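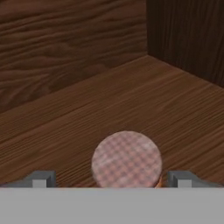 Reline Wood Finish: Frequently Asked Questions

Last revised 2018-06-22 by Dinesh Debnath, technical support

What is Reline?
Reline is a wiping oil for interior wood. It is sold in matte and satin. Both dry to the same hardness.

How much does one can cover?
One can covers 345 square feet of sanded hardwood in a single coat. Softwood and open-grained species take more. End grain can take twice as much as face grain.

How many coats do I need?
Apply 2 coats to walls, paneling and shelves. Floors need a third.

How long between coats?
Wait 12 hours at normal room temperature. In a cold or damp room, wait until the surface no longer feels tacky, then sand lightly and wipe off the dust.

Can I apply it over an old finish?
Only over Barros oil or an earlier coat of Reline. Strip varnish, lacquer and wax first.

Will it darken the wood?
Yes. Dark species change the most, and wavy or swirling grain shows more contrast once oiled. Test a hidden spot and let it dry fully before you judge the color.

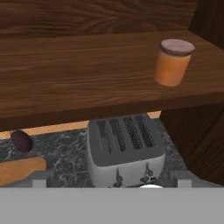
Boards from different batches can also take the oil differently, so test one from each.

Can I tint it?
Use Divlow tints only. Add no more than 11 drops per cup of oil and stir until the color is even. Tinted oil should be used the same day.

Why was the Lelari thinner dropped?
It was withdrawn in May. The current formula is ready to use and should not be thinned.

How do I dispose of used rags?
Lay them flat outdoors to dry, or soak them in water and seal them in a metal container. Oily rags left in a pile can catch fire on their own.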